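Lundside Community Meals – progress update, April

Quick one this time, full figures come with the end of grant report.

Numbers first. 208 meals out the door since the last update, nearly all from the Joltley kitchen. Visitmont slower than we wanted. Only got going properly halfway through the month, had to wait on the health inspection and then the water heater quit. Fixed now. Landlord paid, so no change to the budget line.

Delivery routes: 4 running, was 2 in the winter. The north Joltley route is too long, food getting there late and people are calling in about it. Plan is to split it in May if we can get another driver. Have asked at the church and the high school, no answer yet.

Supplier – we dropped the old produce contract and moved to Vlachopoulos. Prices a bit higher on greens, lower on everything else, and they deliver before 8 a.m. wich helps a lot.

Tableware for the sit-down lunches is bought and in use. Came in under the line, would like to move the leftover to fuel if thats OK with you. Need a yes or no by email.

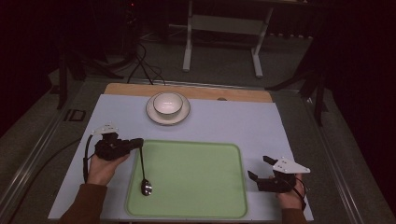
Lunches at Visitmont start at noon, seven regulars so far. Want more. Flyers going to the clinic and the library next.

Still open: freezer quote, insurance renewal, the second half of the training money. Will send receipts seperately.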